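Can It Clear the Table Yet?
Term project report, Household Automation elective
Team Atetti

Our question was simple. Can a robot arm do a boring chore at home right now, or not yet. We picked tidying a board game because everybody on the team hates doing it and because the parts are small. All our runs were in simulation, on the Skircombe setup, small board with a few pieces on it. Started in January, finished late.

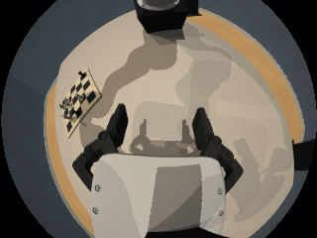
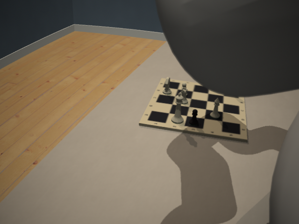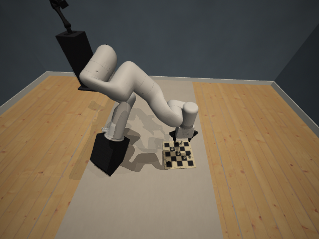
Same simulated room for all three, chessboard in each.

Follari asked after our midterm talk why anybody would want this, when a kid can sweep the pieces into a box with one arm in two seconds and the robot needs a whole script to pick up one pawn. The same comment said a chore only counts as done if you don't have to stand there and watch it get done, and that a dishwasher passes that test and most robots dont.

Fair point. We ended up using that as our test. "Done" means all pieces off the board, none knocked over, no person stepping in.

What we did

210 runs total. Each run is one full clear. The pieces get shuffled at the start, the arm goes one by one, drops each in a target zone. If it misses a grasp it gets one retry. After that the run is marked failed, even if the rest would of been fine. Harsh maybe, but a half-cleared table is still a table you have to clear.

We used the Tai planner with the default settings. Tried tuning the approach height for a while and then stopped, ran out of time.

Results

Full clears with no help: 19. That is low. Lower than we told everyone in the proposal.

Most of the failures were one of these:
— grasp closes on the top of a piece and it tips
— gripper bumps the neighbor on the way down
— piece gets picked up OK, then dropped outside the zone

Neighbor bumps were the worst. Pieces one square apart leave almost no room for the fingers, and the planner doesn't care about that unless you tell it to. We told it to in the last week — 13 of the full clears came after that change. So there is probably more to get here, we just didn't get it.

Speed: slow. We didn't time it against a person, no point.

So can machines do chores yet

Depends on the chore. Vacuuming a floor, yes, people already live with that. One object, known shape, nothing next to it, mostly yes. Lots of small things close together, not with our setup. Shop-floor work looks easier to us in some ways, since the parts come in the same position every time and you can build a tray for them. A living room has no tray.

Also everything here is simulated. Real pieces slide and roll in ways we did not model very well (friction was one number for everything). We'd expect a real arm to do worse, at least at first.

If we had more time

Start with the piece that has the most space around it, not the closest one. Easy change, should of been in from day one. Narrower fingers. Let it retry more than once. And a second task that isn't a board game, socks maybe, though cloth is a different kind of pain.

Code and run logs are in the course folder under Atetti. The readme is out of date, use the config from the last week.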